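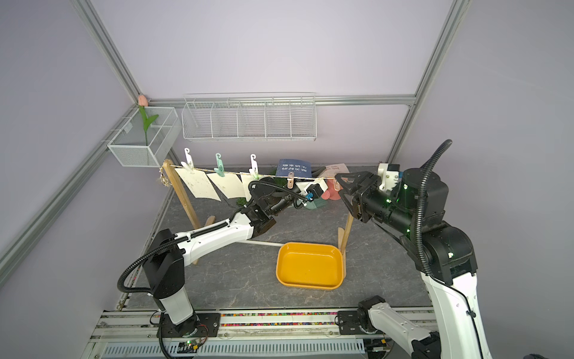

Who is responsible for a shared cell when two arms work in it? The person whose name is on the cell sheet that shift, and only that person, until the sheet is signed over.

Chapter 9
Shared Space: Rules for Two-Arm Cells

Before you start. You need the stop categories from the last chapter. If those are shaky go back now, the rest leans on them.

Most of the rules for one arm carry over. Fixed base, known reach, guarded edge. Add a second arm and the reach zones overlap, and the overlap is where the trouble is. Good practice treats that overlap as its own zone with its own rules - own speed limit, own entry check, own line in the log.

Terms for this chapter: overlap zone, handover point, hold state, clear state. Learn hold vs. clear first. Hold means stopped with power on. Clear means stopped, power off, and locked. Students mix these up every year and it costs them on the lab sheet.

Case: the Flerow line
Yeshi Wolde wrote the first cell rules for Flerow, a small plant that pegged and sorted fabric samples. Her draft was 2 pages. Rule one: no arm enters the overlap zone while the other is in motion there. Rule two: anything hanging or loose in the cell counts as an obstacle, cloth included. Soft things got left out of the older checklists and a gripper can snag cloth as easly as a cable.

The plant ran 600 cycles under the draft before sign-off. Mohcine Bouazza, on the review side, sent it back once. His note - who may restart after a hold? The draft didnt say. It does now.

What a cell sheet must show
Name of the person in charge
Reach of each arm, drawn on one plan
Overlap zone, marked
Cable runs at full stretch, both arms
Speed limit inside the overlap and outside it
Who may restart, and from where

Cable runs get their own line. A cable loop can swing wider than the arm it feeds. Measure it at the worst pose, write it down, date it.

9.1 Drawing the overlap zone
Start with the plan view. Mark both bases. Draw full reach for each arm, tool fitted, then shade the part they share.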